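28/07/2026

Cleared the bench after breakfast and wiped it down twice. Started on the storage problem, meaning the baskets, which I have put off since January. Overcast, light even through the whole room, good for looking at weave.
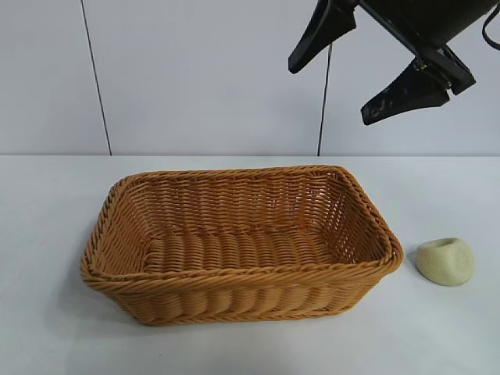
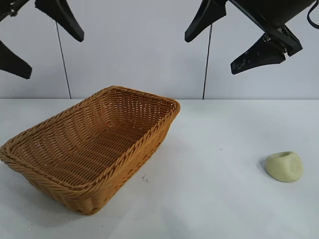
The question is whether the shallow rectangular baskets from Sorrentino are fit to hold the modelling clay and the hand tools, or whether I go back to lidded tubs. The baskets are synthetic, so damp clay should not rot them as it did the old cane ones in the Prelldale shed. My concern is the gaps. The base is a flat weave of tightly packed parallel strands and I am content with it. The inner back wall is more open, enough to let the pale background through, and anything soft pushed against it will key into the weave and have to be picked out with a needle. The small greenish-yellow lump with the pinched hollow in its top is the size of piece I worry about. A full block can be wrapped and stood on end. Offcuts like that one get dropped in bare, work their way to the side and stay there until they go hard.

Options considered: a cut liner in the base only, a liner turned up at the sides, or small bags for the offcuts. The base liner does nothing for the walls. The turned-up liner covers the walls but the corners are rounded and the sides flare slightly, so a flat sheet will not fold into it without darts. I drew the pattern on newsprint with one dart per corner, cut it, and it sat badly. Redrew it with the darts moved to the long sides and it sat better, though it still lifts at one end. Will try a third time with a heavier sheet, as newsprint has too much spring to tell me anything.

Bags are the cheap answer. Ternix sells a press-seal bag in boxes of 107, an odd number that I assume comes from some packing machine and no human decision. One box would see out the year. I dislike bags because the labels rub off and I end up opening each one to check the colour.

The rim is the best part of the design. The braid goes right around the opening, thick enough to take a bulldog clip, so labels can hang from it and be swapped without glue. Clip on the short side, facing out. The ribs low on the front bulge too much for a flat adhesive label, and I would have had it curling off within the week.

Rang Conceição Henriques at lunch about the shelving. She has the Clomberg units in her own workroom and says the shelves are 754 mm clear between uprights, where I had written down something smaller from the catalogue. I trust her tape over my handwriting. She also suggested running the baskets end-on to the wall to get more on each shelf. I prefer them with the long side to the front, as the contents can be seen without pulling the basket out. We did not agree and moved on to her gutters.

Order pencilled in for 16 baskets, all one size. I considered mixing sizes and decided against it; mixed sizes never stack, and I have a cupboard to prove it. The glaze samples stay in their tins. Wire tools go in a tray of their own, away from the clay, blades to the back.

Rest of the afternoon on the drawer of rolling guides. Found 3 pairs that match and a good many that do not. Put the strays in a carton by the door to be cut down for spacers.

To do: heavier sheet for the liner, bulldog clips, ask Sorrentino whether the colour is constant between batches, measure the Prelldale shelves again before ordering anything.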